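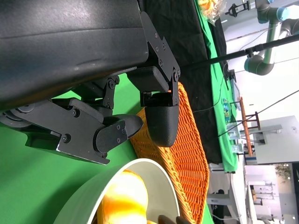
Matratzen: „Fragen Sie nach dem Raumgewicht, dann wird es still“

Sie will ihren Namen nicht in einem Text über Matratzen lesen, und man kann es ihr kaum verdenken. 14 Jahre lang hat sie Matratzen verkauft, erst in einem Möbelhaus bei Drandaneck, später in einer Filiale der Kette Lillance. Im August hat sie gekündigt. Jetzt berät sie Leute, die ein Bett kaufen wollen, gegen Stundenhonorar. Das sollte man im Kopf behalten, wenn man ihr zuhört: Wer vom Misstrauen gegen eine Branche lebt, hat am Misstrauen ein Interesse. Sie sieht das übrigens selbst so. „Natürlich verdiene ich daran“, sagt sie. „Aber wenigstens wissen meine Kunden, wofür sie zahlen.“

Wir treffen uns an einem Montag im Café gegenüber ihrer alten Filiale. Im Schaufenster drüben hängt ein Banner, auf dem das Wort „Sonderaktion“ steht. Sie schaut kurz hin. Das Banner kenne sie, sagt sie, das habe sie selbst oft genug aufgehängt. Wie oft im Jahr? „Es war leichter zu merken, wann es nicht hing.“

Womit wir beim Preis wären. Eine Matratze, die laut Schild einmal das Dreifache gekostet haben soll, ist in deutschen Fußgängerzonen ein vertrauter Anblick. Ob je irgendjemand dieses Dreifache bezahlt habe, möchte ich wissen. Sie lacht nicht, sie überlegt. „Zwei, drei Leute, in einem Frühjahr. Die kamen zwischen zwei Aktionen und hatten es eilig. Einer Frau war die alte Matratze beim Umzug nass geworden. Die hat den vollen Preis bezahlt und sich bedankt.“ Und hat sie der Frau gesagt, dass die nächste Aktion schon geplant war? „Nein.“ Pause. „Ich hätte es sagen können.“

Das Modell, das sie in ihrer letzten Zeit am häufigsten verkauft hat, kostete 218 Euro und hieß im Laden „Einsteiger“. Es lag immer ganz hinten, neben der Tür zum Lager, unter einer Lampe, die sie als „unfreundlich“ bezeichnet. Wer darauf Probe liegen wollte, musste meist erst einen Stapel Kissen wegräumen. Vorn, am Fenster, lagen die Modelle mit den Namen, die nach Bergen und Gletschern klangen. „Der Kern war ein anderer, das stimmt schon. Aber den Unterschied konnte ich im Liegen nicht immer sagen, und ich habe mich ja weiß Gott oft genug draufgelegt. Mittags, wenn niemand da war.“

Ich wende ein, dass es doch Unterschiede geben müsse. Kaltschaum, Federkern, Latex, dazu die Zonen, von denen jeder Prospekt spricht: Schulterzone, Lordosezone, Beckenzone. Wird das alles erfunden? Sie schüttelt den Kopf. Unterschiede gebe es, und manche seien groß. Ein schwerer Schaum halte in der Regel länger als ein leichter, ein Federkern lasse mehr Luft durch, Latex sei schwer und deswegen ein Ärgernis für alle, die ihre Matratze wenden wollen. Bei den Zonen wird sie vorsichtiger. „Eine Zone ist erst einmal ein Einschnitt im Schaum. Ob der an der richtigen Stelle sitzt, hängt davon ab, wie groß Sie sind und wo Sie liegen. Wenn Sie klein sind und ans Kopfende rutschen, liegt Ihre Schulter vielleicht in der Schulterzone. Wenn Sie groß sind, liegt sie woanders. Das Bett weiß das nicht.“

Und warum steht es dann auf jedem Etikett? „Weil man es zählen kann. Fünf Zonen, sieben Zonen, ich hatte auch schon neun. Der Kunde sieht sieben und denkt, das ist mehr als fünf. Da hat er ja auch recht.“

Besser sei eine andere Frage. „Fragen Sie nach dem Raumgewicht, dann wird es still.“ Das Raumgewicht gibt an, wie viel Kilogramm ein Kubikmeter Schaum wiegt. Es sagt nicht alles, aber es sagt etwas über die Haltbarkeit, und es lässt sich schlecht mit einem Gletschernamen überdecken. In ihrer Filiale habe die Zahl in einem Ordner gestanden, der im Büro lag. Verboten sei die Auskunft nie gewesen. „Es hat nur fast keiner gefragt, und wenn einer gefragt hat, dann musste die Kollegin nach hinten, und bis sie wieder da war, lag der Kunde schon auf der nächsten.“

So weit klingt das alles recht schlüssig, vielleicht zu schlüssig. Eine Aussteigerin erzählt, wie es hinter den Kulissen zugeht, und der Leser nickt, er hat es ja immer geahnt. Ich frage also, was sie an der Branche verteidigen würde. Sie braucht eine Weile. Den Liefertrupp, sagt sie schließlich. Die Leute, die eine breite Latexmatratze in den vierten Stock tragen, um eine Ecke, für die das Treppenhaus nicht gebaut ist. Und die Kolleginnen, die sich Zeit genommen hätten, obwohl am Monatsende eine Tabelle im Pausenraum hing. Auf dieser Tabelle stand, wer wie viel Zubehör verkauft hatte. Schoner, Topper, Kissen, ein Reinigungsspray. „An der Matratze hing bei uns gar nicht so viel. Am Kissen schon.“

Das Spray habe sie nie gern verkauft. Es kam von einem Lieferanten namens Clulorov und roch nach Zitrone. Was es genau tun sollte, habe sie nach der Schulung weniger gewusst als davor. „Es hieß ‚Faserpflege‘. Ich habe dann gesagt, es frischt auf. Das stimmt bei allem, was nach Zitrone riecht.“

Bleibt der Onlinehandel, der ja mit dem Versprechen angetreten ist, genau diesen Zirkus zu beenden. Ein Modell, ein Preis, ein Karton, und wer unzufrieden ist, schickt das Ding zurück. 100 Nächte Probeschlafen sind zur gängigen Formel geworden. Ist das nun der Fortschritt? Sie wiegt den Kopf. Für den Käufer sei es oft günstig, das gebe sie zu, auch wenn es ihrem alten Arbeitgeber wehgetan habe. Aber aus dem einen Modell seien bei den meisten bald mehrere geworden, und aus dem einen Preis eine Sonderaktion mit Uhr, die rückwärts läuft. „Da habe ich mich wie zu Hause gefühlt.“

Und die Rücksendung? Sie fragt zurück, ob ich schon einmal versucht hätte, eine ausgerollte Schaummatratze wieder in ihren Karton zu bekommen. Habe ich nicht. „Eben. Die Leute behalten sie. Die haben den Karton am ersten Abend zerrissen, dann kommt Besuch, dann ist Weihnachten, und in der hundertsten Nacht haben sie sich gewöhnt. Man gewöhnt sich an fast alles, worauf man liegt.“ Belege für diese Behauptung hat sie keine, nur die Erzählungen ihrer Kunden, und zu einer Beraterin kommen vermutlich eher diejenigen, bei denen es schiefging. Als ich das anmerke, zuckt sie mit den Schultern. Das möge so sein.

Was mich mehr beschäftigt, ist das Wort „orthopädisch“. Es steht auf Matratzen, auf Kissen, auf Lattenrosten und, wie ich bei der Vorbereitung gesehen habe, auf einer Fußmatte. Was muss eine Matratze können, um orthopädisch zu sein? „Sie muss einen Aufkleber haben.“ Ob sie das ernst meine. Ja, ziemlich. Sie habe in all den Jahren keine Erklärung gehört, die sie einer Ärztin hätte wiederholen mögen. Mit Rückenschmerzen seien die meisten in den Laden gekommen, und manchen sei es danach besser gegangen. Ob das an der neuen Matratze lag oder daran, dass die alte durchgelegen war, oder einfach an den Wochen, die inzwischen vergangen waren, könne sie nicht sagen. „Gesagt habe ich damals, es liegt an der Matratze.“

Sie ist 44 und schläft selbst, wie sie auf Nachfrage einräumt, auf einem ziemlich alten Federkern. Gekauft hat sie ihn bei Erdem, einem kleinen Bettengeschäft, das es nicht mehr gibt, lange bevor sie im Verkauf anfing. Der Bezug sei zweimal ersetzt worden. Eigentlich müsste das Ding raus, nach jeder Empfehlung, die sie je weitergegeben habe. Acht bis zehn Jahre, so hieß es in der Filiale, dann sei eine Matratze aus hygienischen Gründen fällig. Woher diese Zahl stammt? „Aus der Schulung.“ Und woher hatte sie die Schulung? Das weiß sie nicht. Sie habe damals nicht gefragt, und heute würde sie auf die Kuhle schauen: Wenn eine bleibt, obwohl niemand mehr drinliegt, dann weg damit. Wenn keine da ist und man morgens ohne Beschwerden aufsteht, könne das Geld auch auf dem Konto bleiben.

Und was bekommt man dann für ihr Honorar, wenn der Rat so kurz ausfällt? Zum ersten Mal in diesem Gespräch wirkt sie ein wenig verärgert. Sie gehe mit in die Läden, sagt sie. Sie schaue von der Seite, ob die Wirbelsäule in Seitenlage einigermaßen gerade bleibt, was man selbst ja schlecht sehen könne. Sie sorge dafür, dass die Leute eine Viertelstunde liegen bleiben, mit Jacke aus und Schuhe aus, auch wenn der Verkäufer danebensteht. Das könnte doch auch der Partner machen oder eine Freundin, wende ich ein. „Könnte“, sagt sie. „Die wollen aber nach fünf Minuten Kaffee trinken.“

Provisionen von Händlern nehme sie keine. Überprüfen kann ich das nicht. Einen Vertrag mit ihren Kunden, in dem es steht, zeigt sie mir auf dem Telefon, und der Satz steht tatsächlich drin, unter den Stornobedingungen.

Bevor sie geht, will ich noch wissen, was sie der Frau mit der nassen Matratze heute raten würde. Sie sagt, die hätte zwei Wochen auf dem Sofa schlafen sollen. Dann fällt ihr ein, dass sie gar nicht weiß, ob die Frau ein Sofa hatte. Drüben geht jemand mit einem verpackten Kissen unter dem Arm aus der Tür.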